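Section 4: Placing the table beside the shelving

Read this section before moving the Plidano table into position. The Iltier shelving unit must already be bolted together (see Section 3).

1. Stand the shelving where it is to stay.
2. Bring the table up beside it and set all the legs on the floor.

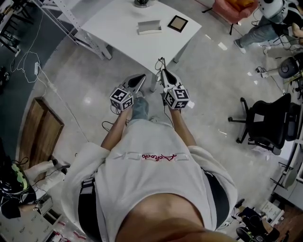
Table and shelving in position, with small items on the tabletop. 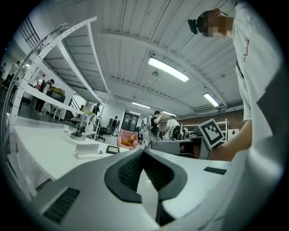

A fitter at the Ollcombe branch would add that the feet want checking again after a week -- floors that look level often aren't, and the table will start to rock.

3. Leave a gap of 9 mm between the table and the uprights.
4. Turn each foot by hand until the top is level.

Note: The tabletop is 822 mm deep. Measure the space first.

CAUTION: Keep cables clear of the table legs -- a leg set down on a cable can damage it.

Spare feet are listed under part number 394.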